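Astar cotton tablecloth in teal green - a long review after a good stretch of use

I've put off writing this one because it's hard to get excited about a tablecloth, and then I looked at how many of you had asked me about the green one and thought, well, I'd better sit down with a cup of tea and do it properly. So settle in, because I have more to say about this cloth than I would have guessed when I bought it.

It's the Astar in the colour they call Lagoon, in the larger of the 2 sizes, and I got mine from the homewares shop in Pirkstead, the one with the narrow stairs. They had it folded on a shelf between a stack of oatmeal napkins and some very loud floral runners, and I walked past it twice before I picked it up. The label had the style number 2534 on it, if that helps anyone who's hunting for the same one. I'd ask for it by number, as there is another green in the range that is much closer to mint and I don't think I'd have liked it half as well.

First, the colour, as that's the question I get most. It's a muted teal-green, on the quiet side, and it changes a fair bit with the light. Early in the morning it leans blue, and by four in the afternoon, with the sun coming in sideways, it looks almost like eucalyptus leaves. White crockery looks lovely on it. My old brown stoneware looks a bit gloomy on it, I'm sorry to say, though a jug of something yellow in the middle fixes that. I was after a colour that would hide the odd tea splash without making the room feel dark, and I'm happy with where I landed.

Now, creases. If you're the sort of person who wants a tablecloth to lie like a sheet of glass, I'll save you some reading - this probably isn't for you. It comes out of the packet with fold lines pressed in quite firmly, and they hang about. I gave mine a warm wash and a line dry before it ever went on the table, and most of the packet folds softened, but a couple of the long ones took their time. Even now, when I've been lazy and left it folded in the drawer, I get a line across the cloth and one or two running the other way, with some gentle rumpling in between.
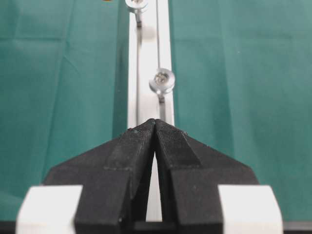
I've made my peace with that, mostly. For everyday use I shake it out, smooth it down with my hands and get on with breakfast. If people are coming I'll iron it while it's still a little damp, on the wrong side, and that does a very nice job. Ironing it bone dry is a waste of an evening. I tried that once in July with the heater going and a mystery on the radio, and by the time the detective had gathered everybody in the drawing room I'd only flattened half of it.

The weight of it is a real pleasure. My last cloth was a thin thing that slid off toward whoever was sitting at the end, and I was forever hauling it back. This one has enough body to stay where it's put, and it drapes softly over the edge without sticking out like a stiff skirt. Our table seats 6, and the bigger size gives a decent drop on all sides. The smaller one would have been a touch mean. Do measure yours before you buy, and allow a little for shrinkage, because mine came in slightly after that first wash. It hasn't moved since.

On to stains, which is the part where I usually lose patience with cotton. I've had beetroot on it, and coffee, and a fair slosh of soy sauce. The coffee came out in an ordinary wash. The soy sauce needed a soak overnight in cool water with some laundry soap rubbed in, and then it was gone too. The beetroot left a faint shadow that I can find if I go looking, down near one corner, and I simply turn that corner to the wall. I'd say that's a fair result for something that gets used every day of the week.

It does pick up fluff. I noticed that more in winter when we're all in woolly jumpers, and a plain green surface will show you every bit of it. A lint roller lives in the sideboard drawer now. I also wouldn't wash it with towels, which I did once and then spent a good while out at the clothesline picking off little white bits and muttering.

I should compare it with the others I've owned, as a few of you wanted to know. The Keduvura linen is the handsomer cloth, no question, and it has that lovely dry feel that linen gets. It's also dearer and it creases far worse, and I found I was saving it for best and never using it. The Mạc wipe-clean one was handy when the house was full of small children and glue sticks, but it always felt cold under my wrists and the corners started to curl. The Astar sits comfortably between the two. I can throw it in the wash without a second thought and it still feels like a proper cloth under a plate.

A few small grumbles, to be fair about it. The hem is neat on three sides, but on mine the fourth had a loose thread at the corner that I had to catch with a few stitches. The care label is enormous and sewn right where it peeps out, so I unpicked it and tucked it in the drawer with the lint roller. And I do wish they made matching napkins in the same shade, as the ones they sell alongside are just different enough to look like a mistake.

Would I buy it again? Yes, and I very nearly did when I was last in Pirkstead, only they were down to the mint. I'm giving it 4 and a half out of 5, with the half mark off for that hem and for the stubborn packet folds. If you do find one in the teal, wash it before you use it, hang it out straight, and catch it with the iron while it's damp.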